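Trerkumero: Wäsche falten, Datenkarte

Lesezeit: 2 Minuten

# Trerkumero

Trerkumero ist eine Sammlung von Bildern zum Thema Kleidung falten. Sie enthält 3,000 Aufnahmen von 44 verschiedenen Kleidungsstücken. Die Sammlung wurde im April in Skarnow begonnen und wird weiter ergänzt.

## Inhalt

Jedes Kleidungsstück hat eine eigene Nummer. Wir unterscheiden 16 Zustände, von "zerknüllt" bis "gestapelt". Für Hemden mit langen Ärmeln gibt es einen zusätzlichen Zustand "längs gefaltet", weil die Ärmel vorher nach innen gelegt werden müssen.

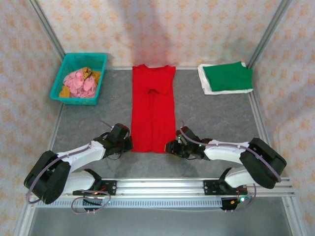
## Zustände und Beschriftung

Die Beschriftung bezieht sich immer auf das Stück in der Mitte der Fläche. Alles andere bekommt nur einen Ort: `korb`, `stapel` oder `rand`. Ein Kleidungsstück, das als schmales Rechteck flach liegt, wie das rote, heißt `laengs_gefaltet`, auch wenn der Stoff unten noch ein wenig zusammengeschoben ist. Der rosa Stoff im türkisen Korb ist `zerknuellt`. Der senfgelbe hängt teilweise über den Korbrand, er bekommt trotzdem den Ort `korb`. Bei einem Stapel schreiben wir das obere Stück zuerst, also grün vor weiß.

Falten im Stoff werden nicht einzeln markiert. Wenn man die Art des Kleidungsstücks nicht sicher erkennt, bitte `stoff_unklar` verwenden und nicht raten.

## Aufteilung

- `train/`: der größte Teil der Bilder
- `test/`: 380 Bilder
- `carvalho/`: alte Beschriftung, nur zum Vergleich

## Bekannte Fehler

Handtücher sind selten, Socken fehlen ganz. In der alten Beschriftung wurde "halb gefaltet" nicht einheitlich benutzt. Für die Umrechnung dient das Skript `clestach.py`.

Kontakt: über die Projektseite | © Trerkumero, Skarnow | Nach oben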